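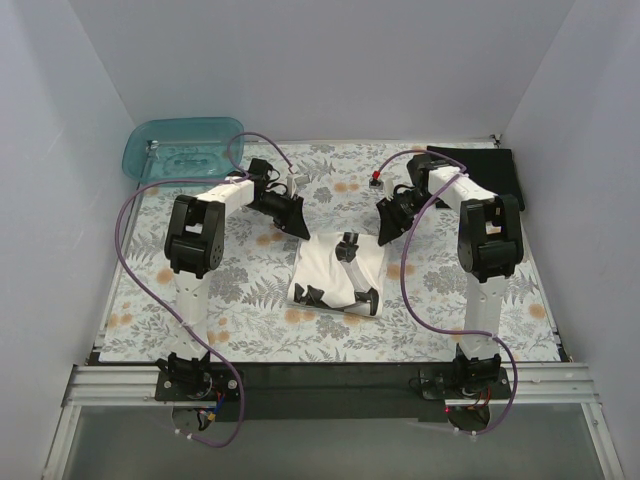

Floral mat on the tabletop, plastic tray in the back left corner, folded black cloth on the right

Printed table mat will not lie flat and the corners lift after storage

Posted in Home > Tables and Surfaces

Dakberg

I have a printed mat, vinyl face with a thin foam back, fern and flower pattern on a pale blue-gray ground. It was bought as a length off the roll and stored in the shop rolled with the print facing in. After unrolling, the two ends want to curl up. The middle is fine. The table is painted MDF, level, no lip on any side.

What I have tried so far:

Weights on the corners overnight. It holds while the weights are on, then comes back up within the hour.

Rolling it the other way, print facing out, and leaving it in the closet. This helped on one end and put a wave in the other.

Double-sided carpet tape. It held, but took a strip of foam with it when I pulled it off, so there is now a thin patch near one edge. I can feel it when writing on a single sheet of paper.

I don't want to glue it because it has to come up for cleaning. I would also like to know if heat is safe on this material. The label on the roll gave the width and a batch code (581) and nothing about temperature. I wrote to the seller in June and did not get a reply.

Second part, if anyone knows: the cut edge is starting to fray where the foam shows. Is there a way to seal it that does not leave a hard ridge?

Tullio De Luca

The curl is set into the vinyl layer. The foam has very little to do with it. Vinyl that has been rolled for months takes the shape of the roll, and it will go back to that shape every time you remove the load, until it has been warmed above room temperature and cooled again while flat. Weights in a cool room do very little for the same reason.

Heat is safe if it is low and even. I would do it this way.

Clear the table and wipe it. Any crumb under the mat will print through as a bump once the vinyl softens.

Lay the mat face down. Go over the back with a hair dryer on the low setting, held a hand's width away, always moving. Stop when the sheet feels warm to the palm and goes limp at the ends. If you smell anything, you are too close. Do not use a heat gun. The gap between soft and ruined is small on foam-backed sheet, and the foam goes first.

Turn it face up while it is still warm, put a flat board over each end, and load the boards evenly. Books are fine. Point loads such as cans or dumbbells leave rings. Leave the boards on until the next day. The cooling under load is the part that does the work, so don't lift a corner to check.

With a stubborn end you may need 3 passes. Between passes, let it sit without load for an hour so that you can see what is left of the curl.

On storage: roll it print facing out, around a tube as wide as you can find. A narrow tube gives a tight set that is much harder to remove. Better still, don't roll it. It can lie flat under a bed.

For the cut edge, first trim back to clean foam using a new blade and a metal ruler. Most fraying on these comes from a dull blade that tears the foam instead of cutting it. Then run a thin bead of clear flexible fabric glue along the side of the cut, not on the face, and wipe it with a damp finger. It dries soft. Avoid super glue, which turns brittle and is the hard ridge you are asking about.

The thin patch from the tape can't be repaired so that you won't feel it. If the length allows, shift the mat so that the patch sits away from where you write, or trim it off.

Rastogi

just put it in the sun on the driveway for an afternoon, worked on mine. mine was a bath mat though

Losance

Agree with most of the answer from De Luca. Two additions.

Measure before you heat. Cheap vinyl shrinks a little the first time it is warmed, mostly along the length of the roll. I had a shelf liner cut exactly to size that ended up 2 mm short after one session with the dryer. If your mat is cut to the edge of the table, heat first and trim afterward. If it has already been cut, use less heat and more time.

I would not follow the driveway suggestion. Dark areas of a print warm faster than light ones, and on a patterned sheet that can leave it slightly rippled. Sun also fades the print, oranges and pinks usually before the blues and grays.

If you want something to hold the ends down without tape, look for thin non-slip mesh, the kind sold for rugs. Cut a strip over 30 cm wide for each end and lay it loose between the mat and the table. It grips both surfaces and lifts off clean. Check it after the first few weeks on a painted table. Some of the cheaper mesh sticks to paint in warm weather and leaves a grid mark.

Dakberg

Thanks. I did the low heat and boards method on the worse end. After the second pass it lies flat except for the last finger's width. I will do one more and then trim that edge, which also removes part of the frayed section. Mesh is on order. Leaving this open until I have tried the glue.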